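**Rights and Permissions Assistant, part-time, Padorine**

Padorine publishes training manuals and course readers for trade schools. We are looking for a rights and permissions assistant to work 20 hours a week with Yu-ting Ng, who runs our licensing desk.

Most of the job is clearing third-party material before a title goes to print. You will write to rights holders, keep track of replies, check that credit lines match the wording in each license, and flag anything that is about to expire. Our current list has 91 titles, and many of the older permissions cover print only — those need to be renegotiated for digital use. 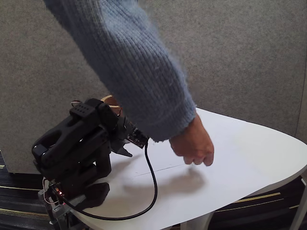

You should have at least two years of experience in permissions, contracts or library work. You don't need a law degree. You do need to be comfortable reading a license agreement closely and asking when a clause is unclear. Knowledge of public domain rules and Creative Commons terms is a plus.

The position is based in our office, with 2 days a week from home after the first month. Hours are flexible between 7 a.m. and 6 p.m. Pay depends on experience and will be discussed at the first interview.

To apply, send a resume and a short cover letter to Darius Lepik in the Padorine hiring office. Please include one permission request letter you have written, with names removed. Applications close at the end of February. Interviews will be held by video with Yu-ting and Normunds Kalniņš from contracts.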